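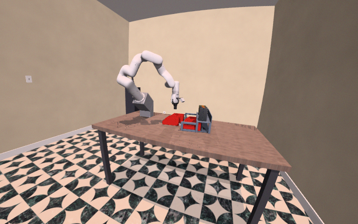 I've spent most of January with the team at Clulorura in Grurkthorpe, and we've finally got gripper results to share! Yeshi Worku and I have been pitting two finger sets against each other in simulation – same white arm, same rack, same red parts – for 300 runs each.

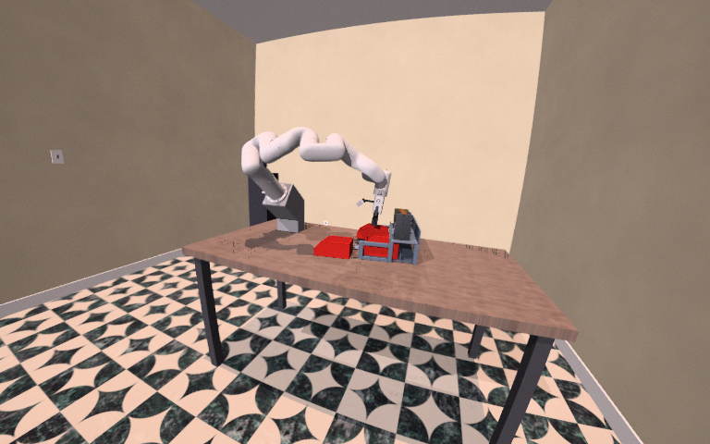

Bayu Siregar wrote the controller and reckoned the slim fingers would walk it. Well, they dropped 53 parts and the wider Sunholm pair dropped 100, so he's been pretty hard to live with (he's already picked the colour for his victory mug). Next up we're trying a softer grip setting, and then a second camera if the budget stretches.
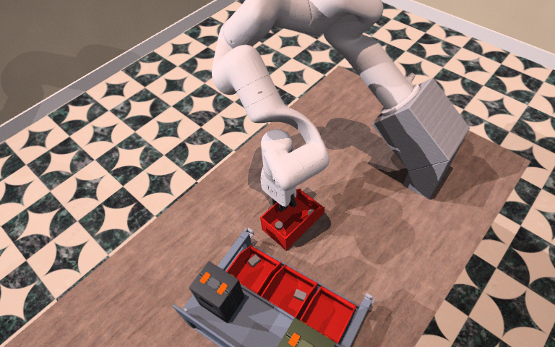 The simulated arm with its fingers inside one of the red bins.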